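Visit notes: Mokine, Skoststead site
Control and perception software for close-range manipulation

The September visit to Mokine was arranged through Hemerer, who use the company's runtime on two of their own lines and had a spare place on the tour. Eleven of us went. The mechanical side was covered in the first half hour and I have left most of it out. What follows concerns the software stack, which was the reason I signed up.

Mokine occupies the upper floor of a former printing works outside Skoststead. The development group sits at one end and the test cells at the other, with a glass partition between them. Edit Kocsis, who leads the control group, took the morning session. Thịnh Đào took the afternoon session on perception and logging.

Control

The arm controller runs at the rate the vendor interface allows and Mokine does not try to go below it. Their own layer sits one level up and publishes setpoints at 100 Hz. Kocsis spent some time on why this number was settled early and then left alone. The planner, the wrist camera and the gripper driver all produce data at different rates, and in the first version each consumer interpolated for itself. Three interpolators gave three slightly different opinions on where the tool was. There is now a single resampling stage with one clock, and anything that wants a pose asks that stage for it.

Every pose request carries a timestamp and returns either a value or a refusal. There is no "latest available" call in the public interface. Hemerer's engineer objected to this and said it made simple scripts longer. Kocsis agreed that it does. The internal version had such a call, and when they searched their own code for it they found it in the grasp approach routine, where a stale pose matters most.

Fault handling was shown from the source. A late setpoint triggers a hold, and a second late setpoint inside a set window triggers a controlled stop. The window length is a configuration value and is written into the header of each run log. I asked whether it could be changed during a run. It cannot; the runtime has to be restarted, which takes a few seconds.

Planning

Planning is split into a coarse stage and a local stage. The coarse stage is a conventional sampling planner with a path cache. The cache key includes the tool geometry, the fixture revision and a hash of the collision scene. Earlier the hash was missing, and a path computed for one fixture was offered for another of the same name. It was caught in simulation.

The local stage takes over for the last 100 mm of approach. It ignores the collision scene outside a small volume and relies on the wrist camera and the joint torque estimates. The handover between the two stages is the part they have rewritten most often. The current version overlaps them: both stages produce setpoints for 10 cycles, and the local stage is accepted only if the two agree within tolerance throughout. If they disagree, the arm backs off along the path it came in on. Kocsis showed the plots for a set of rejected handovers. Most had the same shape, with a constant offset in one axis, and were traced to an extrinsic calibration loaded from the wrong directory — a file naming problem, in the end, and fixed as one.

Lunch was soup and bread in the meeting room. A Kovács representative gave a short talk on their licensing terms, which I did not take notes on.

Perception

Đào started with the self-mask. A camera mounted near the gripper sees the gripper in every image, and the depth and feature stages need to know which pixels belong to the tool. Mokine renders the expected outline of the fingers from the CAD model and the reported opening width, dilates it by a few pixels, and removes everything inside. This works for the flat faces. It works less well along edges and around screws, where a highlight moves with the light and can produce a strong feature just outside the rendered boundary. A feature that is fixed to the tool but treated as part of the background pulls the motion estimate toward zero. 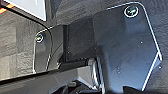 Their remedy is a second mask learned from data. The arm is moved through a set of poses above a background with plenty of texture, and any image feature that stays put while the background moves is assigned to the tool. The routine takes 300 poses by default and is repeated after a finger change. The result is stored next to the calibration, with the finger serial number, and the runtime will not start if the two records disagree. Đào said the learned mask is larger than the rendered one in every case they have looked at, and that the extra area lies mostly along the rims.

Exposure was the other long topic. Automatic exposure is switched off during the local stage. With it on, the fingers closing over a bright area changed the brightness of the whole image in the middle of an approach, and the tracker lost features for several images in a row. Exposure is now set once at handover from the part of the image outside the mask. One visitor asked about high dynamic range modes. They have been tried, and the added latency did not fit the loop.

Logging and replay

To my mind this was the strongest part of the day. Each run writes one file containing raw images, joint states, setpoints, the configuration and the commit identifier of every module. The replay tool feeds the recorded inputs back through the current build and compares outputs cycle by cycle. The regression set held 2193 runs when we were there, and the full set is replayed every Saturday. A smaller set is replayed on each merge.

A difference in output does not fail the build. It opens a report with both traces side by side, and a developer has to mark it as intended or as a fault. Kocsis admitted that the number of unreviewed reports grows before a release. There is a limit on how many can stay open, and above it merges are blocked.

Replay has an obvious restriction: it is open loop. If the new build would have moved the arm differently, the recorded images no longer correspond to it. The tool marks the cycle at which the divergence exceeds a threshold and stops comparing there. For the local stage this often happens early, and the remainder has to be checked on hardware.

Points to follow up

Ask Hemerer for their handover tolerance settings and whether they changed the defaults.
Check whether our own tool mask is rendered only, and at what dilation.
The replay file format is documented and Đào offered to send the specification. The reader library is in C++ with Python bindings.
Restart time after a configuration change should be measured on our controller, which is older than theirs.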